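Nollard Open-Top Bag with White Lining
Shop > Bags > Everyday Carry
Item 94

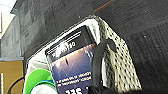
What we think of it

We carry very few bags, and we turned this one down the first time it was offered to us. A white lining sounded like a bad idea. White shows pen marks, crumbs and whatever rubs off the bottom of a charger, and most makers choose gray or black for a reason. We took a sample anyway and used it for a season before putting it on the site.

The lining won us over, mostly. You can find things in it. Most small electronics come in dark boxes, and a dark box in a dark bag is something you hunt for with your fingers. Against white cloth a near-black package shows up at once, even standing on end. The lining is soft and folds in on itself a little, so please don't expect crisp walls. If you want a bag that holds its shape like a briefcase, buy a briefcase.

The mesh pocket

Mesh pockets are usually the first thing to fail on a bag at this price, and we have complained about them on this site before. This one is off-white with small, closely spaced holes and a smooth border along the edge. The holes are small enough that a memory card won't work its way through. A stylus tip or a bare key might, given time, and we would keep both out of it.

The maker calls it a "quick-access organizer pocket." It's a pocket. It has no dividers and no zipper. Flat things do well there: a cable, a receipt, a folded cloth. Fill it with anything bulky and it pushes into the main space, which you will notice the next time you try to slide a box in beside it.

The strap

Broad, matte black, and thicker than we expected. It sits well in the hand. Our complaint is that it flops inward when the bag is open and ends up hanging over the pocket, so you are forever moving it out of the way. Ballix puts a snap on theirs to hold the strap back. Nollard doesn't, and when we asked they told us customers hadn't requested one. Consider this a request.

Packing boxed items

Boxed goods travel best standing up. They'll lean a bit against the soft lining, and that does them no harm. Put heavy things in first and keep loose metal away from printed packaging if you plan to return or resell it. The lining is cloth, with no foam behind it, and we would not call this bag protective whatever the hang tag says.

Claims we are not repeating

Nollard says the strap is good for 3,000 lifts. We have no way to check that and neither do you. They also describe the lining as "stain resistant." Ours took a coffee splash in September and there is still a faint mark after two washes.

Compared with the others

The Morkitz costs less and has a dark lining and no mesh. Fine for groceries. The Gyamfi is better sewn, but heavy before you put anything in it. The Ballix has the strap snap and a pocket we don't trust. We'd buy the Nollard for carrying small boxed things and cables, and something else for a laptop.

Price and care

$29, one size. Spot clean with mild soap and air dry. Do not bleach the lining, however tempting it gets.
Returns accepted unused, with the tag on. We pay return shipping if a seam is faulty.

Page last updated 10 Dec 2021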